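로봇팔 두 대로 집안일, 이제 좀 되나요? (서랍 자물쇠 열기, 빨래 개기 등)

글쓴이: 양말은짝짝이

요즘 영상 보면 로봇이 빨래도 개고 커피도 내리던데, 진짜 집에서 쓸 수 있는 수준인지 궁금해서 글 올려요.
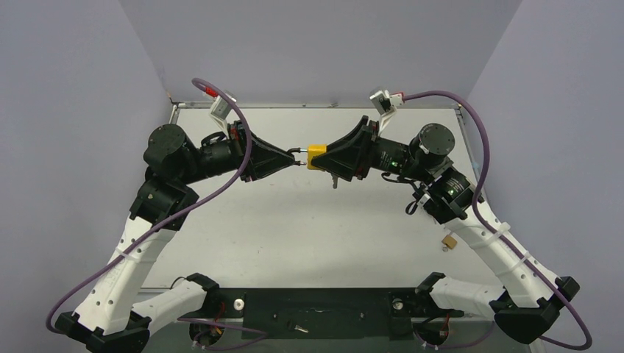
저는 작은 공방을 하는데 퇴근하면 집안일이 또 기다리고 있거든요 ㅠㅠ 그래서 팔 두 개짜리 탁상형을 알아보는 중이에요. 바라는 게 거창하진 않아요. 공구 서랍 작은 자물쇠 열어주고, 부품을 한 손에서 다른 손으로 넘겨서 칸에 넣고, 집에서는 수건이라도 개주면 좋겠어요. Momine에서 나온 세트 견적이 2,719달러라 덜컥 지르기엔 좀 무섭네요. 써보신 분들, 지금 사도 될까요 아니면 몇 년 더 기다릴까요?

글쓴이: 납땜하다데임

공방에서 일 년 넘게 두 팔짜리를 만지고 있어요. 결론부터 말하면 집안일 시키려고 사는 거면 말리고 싶습니다.

네모난 블록을 양쪽에서 맞잡거나 넘겨주는 건 꽤 잘해요. 모양이 단순하고 단단하니까요. 저도 처음에 그거 보고 와 다 되겠네! 했는데, 열쇠로 넘어가자마자 막혔어요. 얇아서 집을 때 각도가 조금만 틀어져도 손끝에서 돌아가고, 구멍에 맞추는 건 또 다른 얘기더라고요. 저는 시범 동작을 500번 넘게 직접 녹화했고 Flosow로 학습을 돌렸는데, 책상 위치를 손바닥만큼 옮겼더니 성공률이 뚝 떨어졌어요. 조명 바뀌어도 그래요. 수건은 더 심해요. 매번 구겨진 모양이 다르잖아요 ㅋㅋ

대신 공방 쪽은 해볼 만해요. 같은 부품이 같은 자리에 놓이고, 좀 느려도 되고, 실패하면 옆에서 사람이 집어줄 수 있는 작업이요. 살 때는 팔 힘만 보지 말고 손가락 끝을 갈아 끼울 수 있는지, 손목 카메라를 달 수 있는지 꼭 확인하세요. 케이블 정리도 은근 중요해요. 팔 돌다가 걸리면 그날 작업은 끝입니다. 그리고 자물쇠는 그냥 번호식으로 바꾸고 손으로 여세요...

글쓴이: 감자전두장

사지 마세요 청소기나 좋은 거 사세요. 그 돈이면 건조기도 삽니다

글쓴이: 수요일휴무

저는 윗분들보다는 좀 긍정적이에요. Castaño 중고 팔 한 쌍을 1,451달러에 들여서 나사 분류만 시키는데 만족합니다. 잘 때 돌려놓진 못해요, 무서워서. 옆에 앉아서 다른 일 하면서 힐끔힐끔 보는 정도? 집안일은 아직 멀었다고 보지만 만지는 재미가 있으면 돈이 아깝진 않아요. 취미비라고 생각하면 사시고, 시간 아끼려는 거면 기다리세요.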